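Gluten-Free Brownies: Which Flour Blend Works Best?
Project report, Food and Nutrition elective
Ketsara Nuchit and Ezekiel Halvorsen

We picked brownies because Ketsara's little sister can't have gluten and every boxed mix we bought her tasted like sand. We really wanted to fix that!

We tested 3 blends: plain white rice flour, rice flour with tapioca starch, and oat flour (certified gluten free). Everything else stayed the same, down to the pan and the oven rack. Each batch had 200 grams of sugar, two eggs, melted butter and a lot of cocoa. We let the batter rest before baking, a tip from our teacher, Ms. Thepsuriya, and wow, did it help with the grittiness.

Our classmates tasted all of them without knowing which was which and filled out 62 score cards. The oat flour batch won easily. People wrote "fudgy" and "like my grandma's" on the cards, which made our whole week. The plain rice batch crumbled when we cut it, and one card just said "beach." 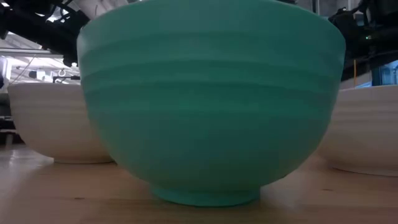
The rice and tapioca batch came in second. It had the prettiest crackly top, but it got chewy in a strange way by the next day. Ezekiel still likes it best and ate most of the leftovers.

If we did this again we would weigh the eggs, because ours were different sizes, and try mixing oat flour with a little tapioca. We also want to see if the same blend works in blondies.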